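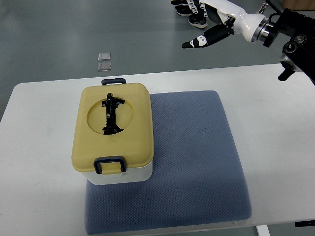 Yellow-lid box on the pad, clips at both short ends.

Friday, bench 2, Gusitz room. Sorting out which storage boxes go to Cudatside. Amrit wants one kind for all the small parts, and this is the one we have most of – 34 on the shelf, 13 of them with both clips sound.

Handle folds down into the round well, so they ought to stack. Tried three high on the shelf, no rocking.

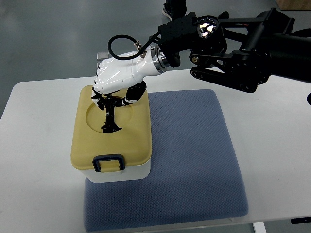

Lid on, box on the blue-gray pad.

Keep the pad under the box. Bare tabletop is too slick for lid work and the box creeps toward the edge.

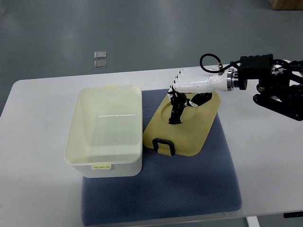 Labels go on the long side of the body, never on the lid. Lids get swapped between boxes and then the label is wrong. Ynyr found two like that in June. Isabelle has the label roll.

Still to do: order 24 spare clips from Durnby, wipe out the old boxes before they're filled. 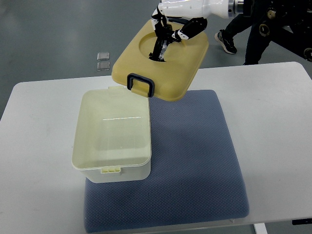

Maarten would sooner number lid and body as a pair – he says the older lids are tight on the newer boxes. Will try it on the first shelf.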